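Visit report: Norkell sorting day, Ditik house
2025-01-17

The Ditik house opens its ground floor twice a year, in January and in July. The January session covered household packaging: what collects in a living room, how it is sorted, and where each fraction goes. I attended the morning part, which took place in the sitting area.
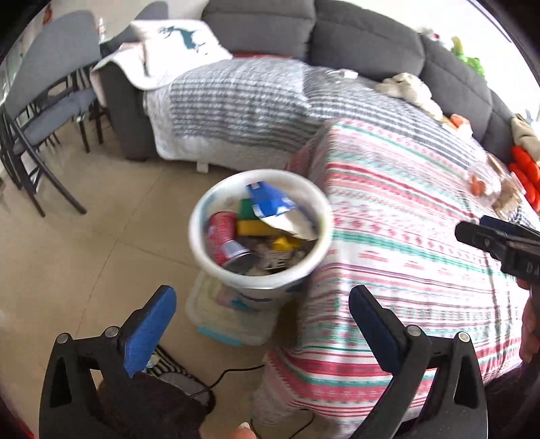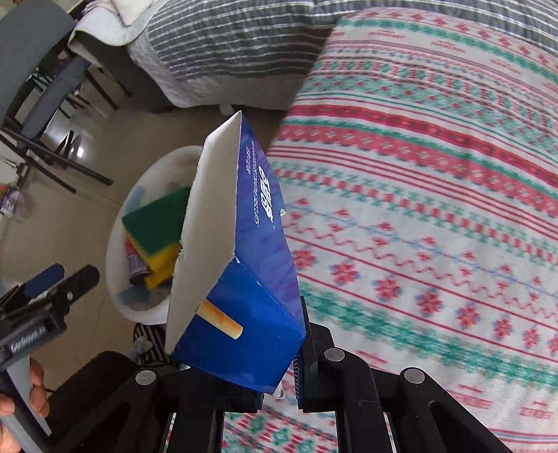
Small packaging in the living room: the bucket with a red drink can and other items in the first picture, an opened blue cardboard box in the second.

The room has a tiled floor in beige and a long dark gray sofa with padded back sections. A patterned cloth with zigzags and stripes in red, pink and green covers the projecting seat and reaches the tiles. Tile is a practical surface for this work. Crumbs and scraps sweep up easily, and a plastic bucket slides on it without catching.

Collection is in a round white bucket with a wide rim. Items go in mixed and are separated later at the utility sink. The house lists 3 fractions: metal, paper and card, and residual. Drink cans go to metal. Cartons go to card once flattened. Crumpled snack wrappers go to residual, as the local contractor, Boersma, does not take them with plastics.

Printed card boxes are the slow item. The blue one, with a wafer stick printed on it, has a plain grayish-beige interior and rough edges where it is torn open. The house rule is to remove any inner bag, open both ends and press the box flat along its existing creases. Torn flaps are accepted.

According to the handout, the previous July session processed 136 items, of which 67 were card. Unflattened boxes took up about half the volume of the card crate. No weights were given, and I would have liked them.

The afternoon part, on glass and jars, was held at the Hametance annex and I did not stay for it. Entry is free. Street parking is limited to the north side. The handout is available at the door in print only.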